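Sandwich Robot at Standow Put on Leave After Squeezing Lunch

September 14, 2023

A robot arm that moves sandwiches from tray to basket has been switched off at Standow, the catering test kitchen run by Dredotley, after it closed its gripper on a sandwich triangle and declined to let go.

The arm had completed 734 transfers without complaint. On the next one it kept squeezing, ignored the stop command on the tablet, and gave up only when Jhun Cabrera hit the red button on the wall. Cabrera was unhurt. His shirt was less fortunate.

Dredotley blames a force limit that reset itself during a software update. The gripper was supposed to ease off at a setting of 6. It went back to work believing the number was 200.
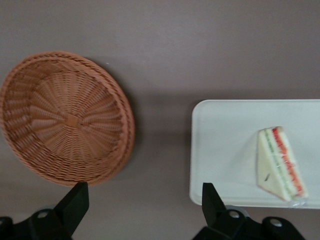
Stop button under review

The squeeze has a simple fix, says site manager Genowefa Kołodziej. The tablet worries her more. "A stop button that stops things would be my preference," she said.

Staff must now stay behind a yellow line whenever the arm has power, and the wall button gets tested at the start of each shift. Dredotley wants 1000 clean transfers before the arm handles anything meant for customers.

Until then, sandwiches will be moved by Wilson Nina, who has hands.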